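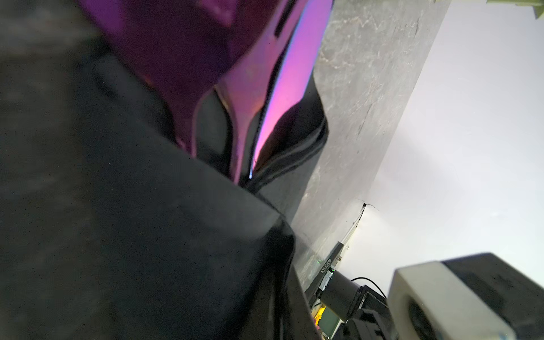 Welcher Greifer für glänzende Folienverpackungen, und was muss man noch einplanen?

Conceição Bragança

Guten Tag zusammen, ich bitte um Verzeihung für mein Deutsch, ich lerne es noch.

Ich plane für unsere kleine Werkstatt den Kauf von einem zweiten Greifer mit Handgelenkkamera. Wir packen gemischte kleine Ware um, vieles davon ist glänzend und faltig, wie das violette Stück an dem schwarzen Finger. Unsere Arbeitsfläche ist grau marmoriert und hat ebenfalls ein Muster, welches die Bilderkennung vielleicht nicht so gerne hat.

Ich habe zwei Angebote vorliegen. Das erste ist von Gududmont, ein Parallelgreifer mit weichen Fingerbelägen, komplett mit Kamera und Halterung für 3006 Euro. Das zweite ist von Uler, nur der Greifer ohne Kamera, für 823 Euro. Dazu müsste ich die Kamera selber kaufen und auch die Halterung selber zeichnen und drucken. Mein Budget bis August beträgt 3500 Euro, und darin müssen auch die Ersatzteile enthalten sein.

Meine Fragen sind folgende:
Lohnt sich der Preisunterschied, wenn man nur einen einzigen Arbeitsplatz hat?
Wie viel Geld legt man für Verschleißteile zurück, besonders für die Beläge?
Hat jemand Erfahrung, ob eine Kamera so nahe am Greifer überhaupt genug sieht, wenn die Finger einen großen Teil vom Bild verdecken?

Ich bedanke mich im Voraus für jede Antwort.

Kwame Ackah

Hallo Conceição,

ich habe vor zwei Jahren dieselbe Rechnung gemacht und mich für die billige Variante entschieden. Ich würde es heute wieder tun, aber mit einem größeren Posten für die Kleinteile. Bei mir kamen zu dem Greifer noch 700 Euro dazu: Kamera, Halterung, ein längeres Kabel, Flanschadapter und zwei Sätze Beläge. Die Halterung habe ich dreimal gedruckt, bis der Winkel gepasst hat. Diese Stunden stehen in keinem Angebot, und Sie sollten sie trotzdem in Ihre Tabelle eintragen.

Zu den Belägen: Weiche Beläge halten bei glatter Folie gut, aber sie nehmen Staub auf und werden dann rutschig. Ich wechsle alle 8 Wochen. Fragen Sie beide Anbieter schriftlich, ob man die Beläge einzeln bekommt oder nur mit dem ganzen Finger. Das macht beim Preis über ein Jahr sehr viel aus.

Zur Sicht: Auf Ihrem Foto nimmt der Greifer mehr als die Hälfte ein. Zum Greifen selbst reicht das oft, für das Suchen der Ware auf dem Tisch reicht es nach meiner Erfahrung nicht. Planen Sie deshalb eine zweite, feste Kamera von oben ein. Sie muss nicht teuer sein. Wenn Sie die 3006 Euro ausgeben, bleibt dafür und für die Beläge weniger als 500 Euro übrig, und Versand und Einrichtung sind vermutlich noch nicht dabei.

Zum Glanz möchte ich noch etwas schreiben. An der rechten Kante von dem violetten Stück ist ein sehr heller Streifen. Solche Reflexe wandern mit jeder Bewegung, und die Erkennung hält sie manchmal für eine eigene Kante. Eine diffuse Leuchte hat mir mehr geholfen als die bessere Kamera. Ich würde sie in das Budget aufnehmen, bevor Sie über Auflösung nachdenken.

Mit freundlichen Grüßen
Kwame

Pledska

Nimm das Komplettpaket. Selber basteln kostet am Ende immer mehr.

Antwi

Ich bin mit Pledska nicht ganz einverstanden, es hängt von der Gewährleistung ab. Bei einem Paket hat man einen Ansprechpartner, wenn die Kamera und der Greifer nicht miteinander sprechen wollen. Das ist etwas wert, wenn in der Werkstatt niemand programmiert. Bei Einzelteilen schiebt jeder Lieferant die Schuld auf den anderen.

Mein Vorschlag: Bitten Sie Gududmont um ein Testgerät für zwei Wochen und schicken Sie vorher eine Tüte mit Ihrer schwierigsten Ware hin. Wenn der Anbieter das ablehnt, wissen Sie auch schon etwas über den späteren Service. Und bitte auf die Lieferzeit achten, bei uns wurde der Flansch erst sechs Wochen nach dem Greifer geliefert.

Conceição Bragança

Vielen Dank an alle. Die Frage wegen der einzelnen Beläge habe ich heute an beide Firmen geschickt, und die Leuchte steht jetzt in meiner Tabelle. Sobald ich die Antworten habe, trage ich sie hier nach.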